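Kann ein Greifarm inzwischen Regale und Tische aufräumen?

Francine Nguyen
Ich plane für unser Lager in Sisham eine Zelle, die nach Feierabend Kleinteile von Tischen einsammelt und einsortiert. Parallelgreifer, Kamera am Handgelenk, bisher nur in der Simulation. Die Teile sind gemischt: Kartons, eine Armbanduhr, Bilderrahmen, flache Gegenstände. Ist das heute machbar oder noch Forschung? 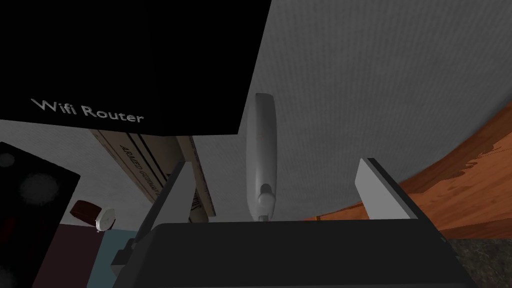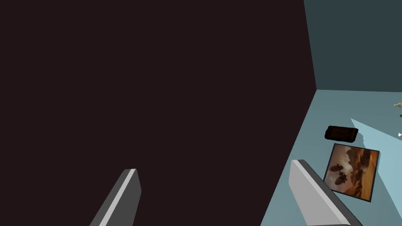

Vorgabe sind 30 Sekunden pro Teil, unbeaufsichtigt, keine Kratzer. Einzelne Würfel greift die Strategie zuverlässig. Mich interessieren Erfahrungen mit echter Unordnung.

Kwame Akpalu
Teilweise machbar. Wir haben bei Lerano 2,197 Griffe protokolliert (Simulation und Hardware gemischt). Freistehende, schmale Objekte: 80 Prozent Erfolg. Flach liegende Rahmen: 27 Prozent. Die Finger kommen nicht unter die Kante - mit einem Sauger auf glattem Glas wird es deutlich besser. Große Kartons breiter als die Fingeröffnung gar nicht erst einplanen. Zweites Problem ist die Sicht: Steht eine große Fläche dicht vor der Handgelenkkamera, fehlt der Überblick. Eine feste Kamera von oben ergänzen. Reibwerte vor dem Umstieg auf Hardware neu messen.

Gheorghița Dumitrescu
Nein. Bei uns räumt samstags immer noch jemand von Hand auf, dauert eine Stunde.

Dzifa Laryea
Sauger ja, aber nicht bei Leder oder Stoff, da zieht er Nebenluft. Wir nutzen einen Werkzeugwechsler von Womevau. Der Wechsel kostet Zeit, also erst alle flachen Teile, dann den Rest.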